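Progress report no. 2, Kevberg Student Robotics Club
Submitted to the Tevola Learning Fund, August 18, 2026
Prepared by Samira Yammine, club lead

Since our March report the students have moved from driving the arm with a keyboard to writing their own reach routines, and I am so pleased with how far they have come! All of this work is done in the Zudik simulator, on the 9 school computers your grant helped us set up. The club has logged 542 practice runs this term.

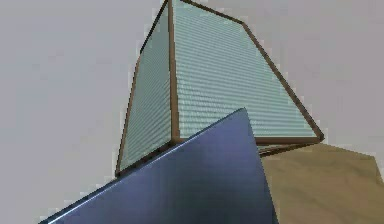 Getting the gripper near an object without bumping it has been the big topic. Our younger group wanted to steer by the close-up view alone, and they learned a lot from trying. With the blue finger plate covering one lower corner of the striped teal box, they had to work out where the hidden edges must run, and that led to a terrific afternoon of geometry on the whiteboard. They now save the joint angles before each approach, so a bad one can be replayed and fixed.

The older students took on the living room task. Annelies Zwahlen coached them through wrist rotation, and they rewrote the approach code twice (the second version is much shorter, and they are rightly proud of it). Of their last 123 runs, 40 ended with a clean grasp. That is below the target we gave you, but most of the misses come from a single timing problem and two students are already on it.
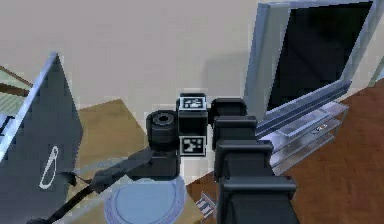
The simulated arm in the living room task, with the gripper above the light blue plate.

Next steps: fix the timing problem, write a short guide for new members, and get both groups ready for the Ruawai student challenge. We have not touched the travel money yet and would like to carry it over. Spending is otherwise on plan, and receipts are attached separately.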